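**Two-armed rod cell at Delledton gets its setup sorted before the January runs**

The Hundska cell at Delledton is getting a proper going-over, and it's a treat to follow! The cell is simple on paper: two arms on one base, a tall green cabinet, a pair of white racks on its front and one black rod that both arms have to handle together. The model is the team's first stop for every change, and it has been through 700 trial moves already.
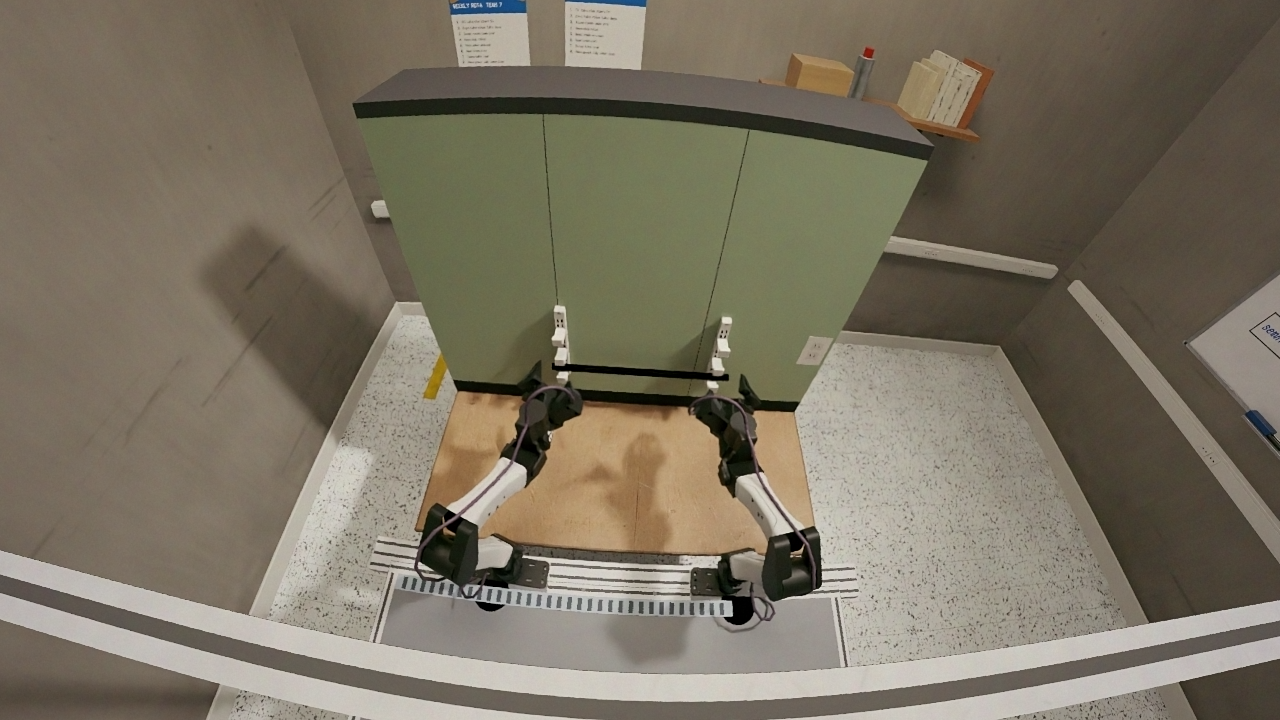

*Both grippers near the ends of the bar, low on the racks. Simulated view.*

Most of the work goes into matching the two sides. If one arm reaches its end of the rod early, the other has to catch up, so the team at Gilchrist, which looks after the cell, resets the home positions first and then checks each gripper on its own – slow work, but they clearly love it.

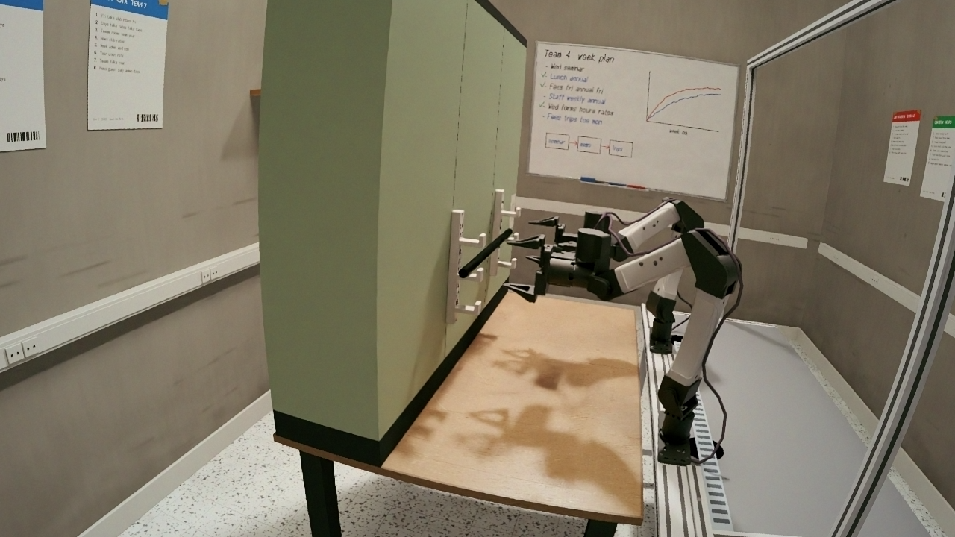
*2 min read*

In the simulated side view the rod spans the two racks at the middle pegs, with the nearer gripper wide open. Peg heights are next on the list, along with cable slack at the elbows. The setup notes now run to 29 steps, 13 of them new, and Tromora will use the same notes for its own cell. A longer test of 2,000 moves starts in January.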